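Search tickets

Ticket 1034: tray count does not match
November, by Yeshi Gebru

The Derese list says 19 black trays. I count fewer on the yellow bench.

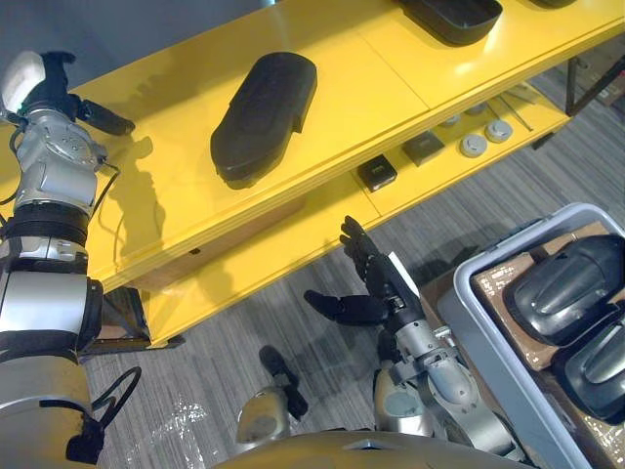

1 min read

I looked in the gray bin next. One tray lies on top of the taped boxes. 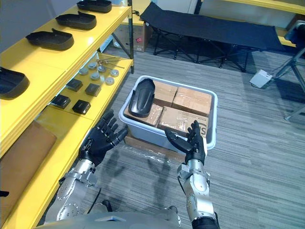
Category: Storage

I did not open the boxes yet. The list gives no box numbers,

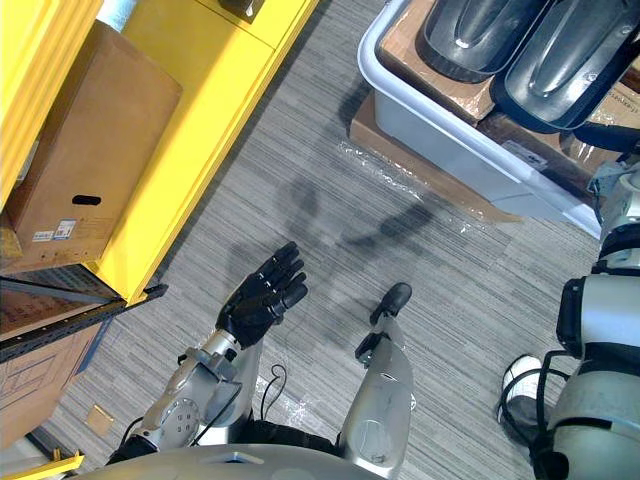
so I asked Punanwood for them.
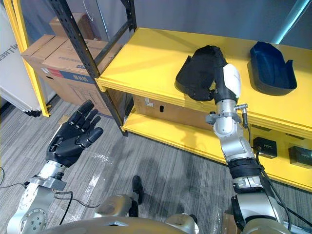 Status stays open. Please check the color column also, as the dark blue tray on the upper shelf is not in the list.

Recent tickets
Jamix labels
Retham tape order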